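Opening up an office desktop: what comes out, in what order, and where to put it
Speaker notes, repair evening talk, June

Notes as spoken, near enough. I have put back a few things I skipped when the time ran short. The slides are in the order I showed them. 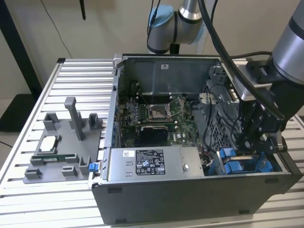

Siamak Soltani

Start with the question on the sign-up form: can I open my old work computer without breaking it? Yes, if you go slowly and have somewhere to put the parts.

Say first: shut down, switch off at the wall, pull the mains lead, then hold the power button in for a few seconds. Repeat this at the end. People remember the last thing.

Lay the tower on its side with the opening facing up. You can see what you are doing and nothing hangs off its own cables. A processor should never be lifted out of an upright machine if you can help it.

Point at the processor and the socket. The processor is on the table side, in a pocket of its own, with its metal top showing. The socket in the case is open and empty. An open socket is the easiest thing to damage, so no fingers, no screwdriver over it, no leaning across with sleeves. If you are leaving it for more than a minute, put the cover on it. At Wiketti we kept a drawer of old socket covers and I still have some if anyone wants one.

Drives next. (Ask who has a drive in a drawer at home. Expect most hands.)

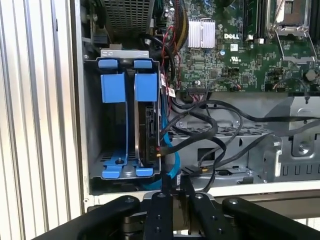 Drives are what most people came to hear about, either to fit a bigger one or to get their files off before the machine goes. Take your backup before you open anything. Then look for how the drive is held. The one on this slide sits in a bright blue carrier, with tabs at the top edge and bigger latches just under them. On a lot of office machines coloured plastic is a hint that you can work it by hand, so try there before you go looking for screws. Cables come off first. Pull on the plug, never on the wire -- the thin data plugs crack, and Jamshid Heydari has a jar of cracked ones to pass round. If you are keeping more than one drive, write on a bit of masking tape which was which.

Do not force a carrier. If it sticks, there is a cable still on or a latch still in.

Mention wiping: taking files off is a separate job from wiping the drive, and we run a separate session for that. Aurelia Buzatu has the sheet.

Power supply next, and go slower.

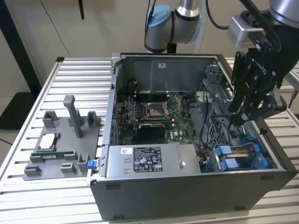 Power supplies are the part I ask people to leave shut. You can take one out of a case and put another in, but do not open the metal box, even with the lead out. Before you buy a replacement, read the label on the old one and copy down the rating and the model. On this machine the label is on the side that faces you once the tower is lying down, black with white print, so there is no excuse for guessing. A phone photo of it will do. Check the shape as well as the rating. I once bought a 500 watt unit for a Furer desktop and it was too long for the case by the width of my thumb.

Cables: note where each one runs before you unplug it. A bundle that looks like a mess was usually put that way so the panel would shut.

Pause for questions. Last time there were 6, and four of them were about dust. Answer on dust: soft brush, short bursts of air, hold the fan blades still.
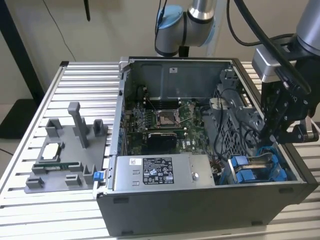

7 min read

Last part is putting it back. Give every loose part its own place before you start, and you can see at a glance what has still to go in. The processor and the memory module are both out on the left, each in a separate holder. At home an egg box does for screws and a clean mat for the rest. Keep boards away from carpet.

Processor: match the corner marks, lower it straight, let it drop in under its own weight, then close the frame and the lever. Fresh paste before the cooler goes on.

Memory: the notch is off centre, so it only goes one way. Press both ends until the clips close.

Graphics card: leave it where it is unless you need to reach under it.

Costs, if asked. My last refurbished tower came to about 40 minutes' work and one new drive. Bahman Najafi has the list of parts we keep in stock.

Mains off, lead out, button held. Then tea.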